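Intro to Automation, Unit 4 handout: our visit to the Sodis open day
Filed under: Course Notes, Field Trips
Last updated in July
Reading time: 3 min

OK, so these are my notes from the trip, typed up for everyone who came and for the handful of you who had lab that morning. Read them before you start the worksheet!

We got there at 9:30 and Chiến Bạch walked us through the first half. He works on the arms, and he talks fast, so I've probably lost a few things. The main one I want you to keep is his split between teaching by code and teaching by showing. With code, you write out each move. With showing, a person does the job by hand with a gripper tool, over and over, and the software (theirs is called Wumon) learns from the recordings. He said one simple pick-and-place task took them 178 recordings before the arm did it well enough to show to visitors. I would have guessed 30, and so did most of you when I asked on the bus.

Then Hạnh Châu took over for the hands-on part, which was my favorite by a mile. She had us think about what a camera on a gripper can see, and what it can't. Your own hand gets in the way. The tool tips over and the whole room tips with it. You turn your wrist to look at something and suddenly the recording is mostly ceiling! A person watching it back can sort that out pretty quickly, but the software has to learn to, and that was her whole point about variety. Record from lots of angles, and don't tidy up the room too much first.

Two views from the grippers, gloves and all:

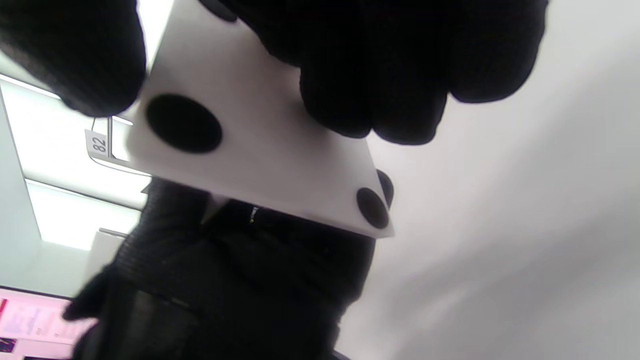
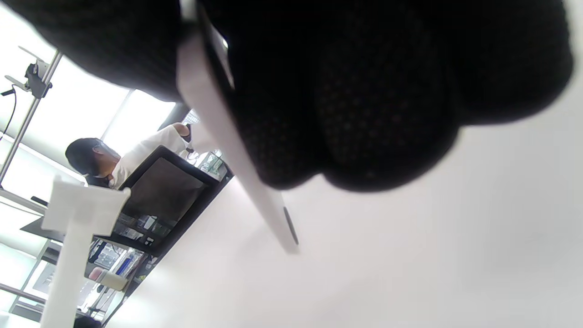

Somebody asked Hạnh how long a person can keep recording before they get sloppy. Her answer was 72 minutes on a good day, and then she makes them stop and eat something. I love that. Please put it in your notes under "human factors," it ties in with the Bilenow reading from Unit 2 (the one about tired inspectors).

For the worksheet, pick one chore you do at home and write down every move your hand makes, start to finish. Then mark the moves where a camera near your wrist would lose sight of the object. My try at folding a towel came to 67 moves and I'm sure I skipped a few. Bring it on paper to the next class, and if you borrowed one of the Đào booklets, bring that back too.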